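Stumel Curtain Drive: Set-up Guide
Section 5. Fitting the belt, dressing the cable and hanging the curtain

Revised May 31, 2026

By now the track should be on the wall and you should still be on speaking terms with whoever held the other end. If the track isn't level, go back to Section 4. The motor will pull a curtain uphill, but it complains, and it does so at six in the morning when the timer goes off.

You will need the belt, both end wheels, the short screwdriver, the bag of cable clips and a stepladder. A chair on wheels is not a stepladder.

Fitting the belt

1. Unplug the motor. If you haven't plugged it in yet, well done.
2. Lay the belt out flat on a clean floor and check that it has no twist in it.
3. Feed one end into the rear channel of the track, teeth facing in.
4. Take it around the far end wheel and back along the front channel.
5. Hook both ends into the carrier and press until they click.

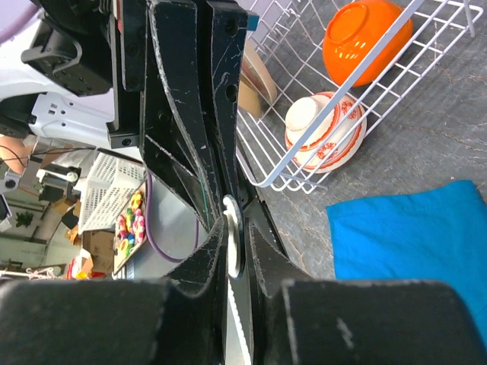 Belt tension is where most of the letters we get come from. Pinch the two runs together halfway along the track. They should move toward each other a little and spring back when you let go. A toothed belt, like the white one down the middle of the picture, does its work with its teeth, so it doesn't need to be as tight as a guitar string. If you can play a tune on yours, back the tension screw off half a turn and try again.

Note: The tension screw has a left-hand thread. Harish Fernandes in our service department would like you to read that sentence twice.

Caution: Do not oil the belt. Do not wax it, powder it or give it a squirt of whatever is under the sink. It is meant to run dry. Oil will find its way onto the curtain, and the warranty does not cover the curtain.

Dressing the cable

6. Plug the motor lead into the underside of the drive. It goes in one way only, and force will not change its mind.
7. Run the lead down the wall on the side away from the curtain.
8. Fix it with the clips supplied. There are 11 in the bag. Standard ceilings use fewer, and the rest will live in a kitchen drawer forever.
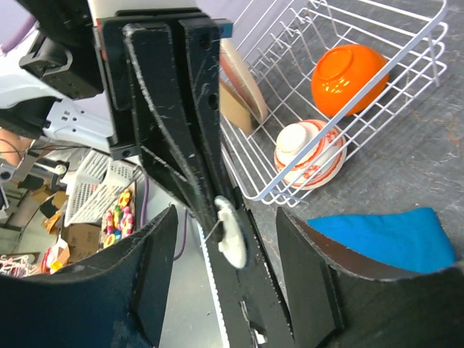 Loose cable gets eaten by curtains, vacuum cleaners and cats, in that order. Start your clips at the drive and work down, leaving a small loop at the top so nothing tugs on the plug. Keep the lead along one edge of whatever it is fixed to, and put a clip at the bottom of the run too. The dark cable in the picture has a small black clip at its lower end, and that is the one people tend to skip. Without it the whole length swings, and the clips above soon give up.

Caution: Never run the lead inside the track with the belt. We have seen the results, and Ashwin Varghese keeps one on his desk.

Hanging the curtain

9. Count your hooks and your gliders. The standard track has 13 gliders.
10. Begin at the wall end and hook on one glider at a time.
11. Fasten the leading edge to the carrier with the safety pin bar.
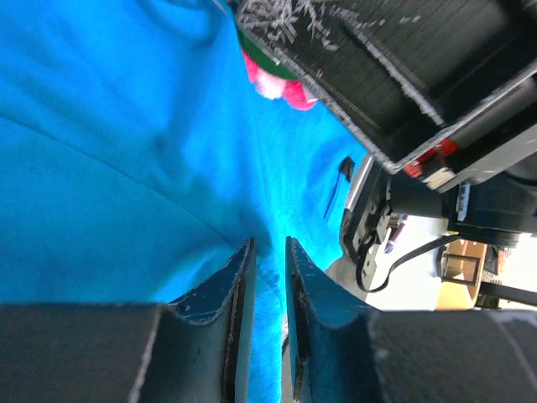

If you end up with one hook and no glider, you skipped one. It will be near the middle. Unhook back to it and start again from there, and resist the urge to put two hooks in one glider, which looks fine until the curtain opens.

Heavy curtains, lined ones especially, should hang overnight before you set the travel limits. They drop a bit under their own weight. Set the limits first and you will be setting them again in June.
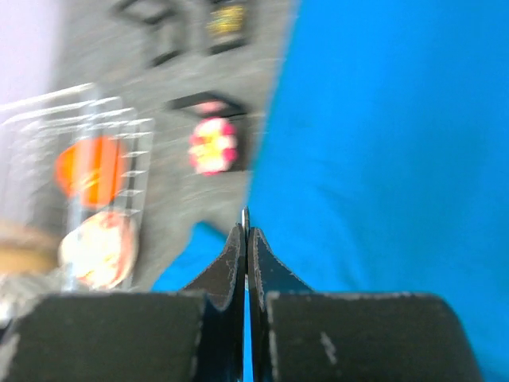
Setting the travel limits

12. Plug the drive in and stand clear of the hem.
13. Hold the button until the light blinks, then let go.
14. Let the curtain close all the way, open all the way and stop.

The light goes steady when the drive has learned its limits. If it keeps blinking, the curtain is catching on something, usually the sill or a houseplant. Clear the obstruction and repeat from step 13.

Owners of the older Pleltetti track should use the adapter plate and turn to Section 7 before plugging anything in.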